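Veneer or foil? Refinishing a Nepia dining table

grainline_moltton
2023-08-29
I have a Nepia table, bought second-hand, and want to take it from satin to dead matt. The seller said oak veneer. The retailer's old listing says "wood effect" in one place and "veneered" in another. I need to know which before I put an abrasive near it. No chips on the edges, underside painted black. The top measures 728 mm across the short side.

Grain on the top is fine and straight over most of it, then bends into a long arch towards one side.

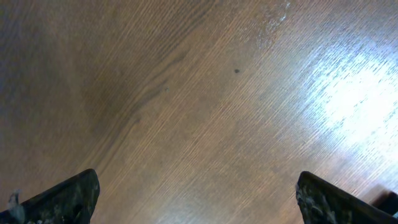
Re: Veneer or foil?

tack_rag
The arch is a cathedral figure, so if it is real then it is crown cut on that side. It tells you nothing about whether it is real. Printed foils have carried cathedral figure for decades. Look for a repeat. A print cylinder has a fixed circumference and the same knot or fleck will come round again if the top is long enough.

Re: Veneer or foil?

pva_and_patience
Repeat test is fine on a 2 m worktop. On a dining table you may get less than one turn of the cylinder, so finding no repeat proves little. Check the end edges. If the face grain runs over the arris without a line, it is a wrapped foil. If there is a separate edging strip, you still don't know, but you have ruled one thing out.

Re: Veneer or foil?

grainline_moltton
Separate strip on all four edges. Glue line visible with a loupe. No repeat that I can find.

Re: Veneer or foil?

shellac_sid
Put a drop of water somewhere out of sight, leave it ten minutes and see if it darkens.

Re: Veneer or foil?

tack_rag
That only works on bare or oiled wood. Under lacquer the drop will sit there whether the layer below is oak or paper. Scrape a 2 mm patch near the edge, underneath the lip if there is one, and look at the dust. Wood gives fibres. Melamine paper gives a pale powder, then a brown or white core.

Re: Veneer or foil?

shellac_sid
I have used the water test on lacquered tops many times. Old lacquer is porous enough.

Re: Veneer or foil?

tack_rag
Old nitrocellulose with crazing, possibly. Not a factory UV-cured finish.

Re: Veneer or foil?

pva_and_patience
Agree with tack_rag on the finish, disagree on scraping first. If it is veneer it could be 0.5 mm thick and a scraper gets through that quickly. Use 300 grit wet and dry on a block, four or five strokes, then look under the loupe. Open pores that continue below the lacquer mean wood.

If it turns out to be veneer, do not strip it. Key the existing lacquer, degrease, and spray a matt water-based coat over it. I used Cindia matt on a sideboard in May and it has held. If it is foil, the same schedule works with an adhesion primer first.

Re: Veneer or foil?

britthorpe_bench
You can skip the coating altogether. Rub the existing finish down evenly to 2,000 grit with a grey pad to follow and leave it. It won't be dead matt but it will be close.

Re: Veneer or foil?

pva_and_patience
It will burnish wherever plates and sleeves rub, and inside a year you will have shiny patches. 2,000 is also too fine for matt. You would be polishing.

Re: Veneer or foil?

grainline_moltton
Tried the 300 on the corner nearest the wall. Pores go down below the lacquer and there are fibres in the dust. Taking that as veneer. Will key and overcoat. What tip size for the Cindia through a gravity gun?

Re: Veneer or foil?

pva_and_patience
1.4, thinned five per cent. Strain it.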